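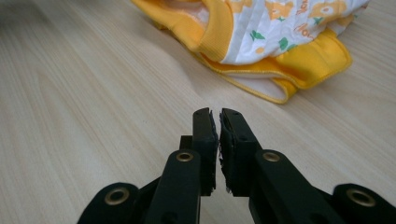 Chapter 4
Soft Things, Hard Problems

Ask a roomful of engineers which household chore they would most like to hand over to a machine, and those with small children will say nappies before you have finished the question. Ask which chore they expect to hand over last and you will get the same answer, a little more quietly.

We will not be changing anybody in this chapter. Our subject is the far humbler business of picking up a nappy from a table, opening it out and folding it again. The table keeps still, there is no baby, and the whole thing still takes most of the chapter.

Chapter 3 dealt with boxes, tins and mugs. A mug is an obliging thing. Its handle is in the same place on Tuesday as it was on Monday, and if you know where one part of it is you know where the rest is too. Cloth makes no such promise. Pinch a hem and the far corner may follow, or stay put, or tuck itself under the part you wanted next. Elastic is worse, as it has opinions of its own about where it would like to be. Padding hides the edges, and a cheerful print can look like a fold to a camera, or a fold like part of the print.

Nadège Texier and Romain Maillard met all of this when they set the folding trials at Fundico. Each trial began with a crumpled nappy and ended with either a flat one or a time limit of 200 seconds. Out of 223 attempts, 100 finished flat. Maillard called this encouraging. Texier, who had a daughter in nappies that November, asked whether he would like to come round and be encouraged at four in the morning.

4.1 What counts as folded?

Before we can say whether a machine can do a chore, we have to say when the chore is done — and people are surprisingly vague about this. Most of us judge a folded cloth by whether it will go in the drawer.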